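火曜の午後、Binwoodの展示会に行ってきた。食器と配膳用品のメーカーが集まる見本市で、入場料は3000円。事前登録なら無料だったらしいが、案内のどこに書いてあったのか最後まで見つからなかった。

## 会場

公称232社。ただ、同じ会社が別ブランドで小間を三つ構えていたりするので、この数字はあまり信用していない。昼過ぎには通路の半分が商談用の椅子でふさがっていた。

## 気になったところ

- **Erkach** 「割れにくい」磁器の新作。どの高さから何回落としたのかと聞いたら、資料は後日送るとのこと。名刺は渡した。まだ来ない。
- **Chang** 受け皿つきの白い器が中心。縁の厚みは好みだが、最小ロットが50組では小さな喫茶店には厳しい。
- **Wikarent** 食器のレンタル。洗浄込みで割安だと言うものの、破損時の負担は料金表の裏に小さく書いてある。欠けも破損扱いになるそうだ。

講演も一本聞いた。器を替えると客単価が上がるという話で、根拠は70店舗以上へのアンケート。回答したのは全部その会社の取引先だった。質疑の時間はなかった。

トレーは各社とも似たり寄ったりで、クリーム色が今年の流行だと三か所で言われた。去年も聞いた気がする。
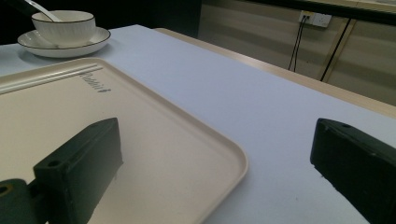
買うとしたらChangの器だが、50組を分けてくれる店が近所に見つかってからの話になる。来年は登録の締め切りを先に調べておく。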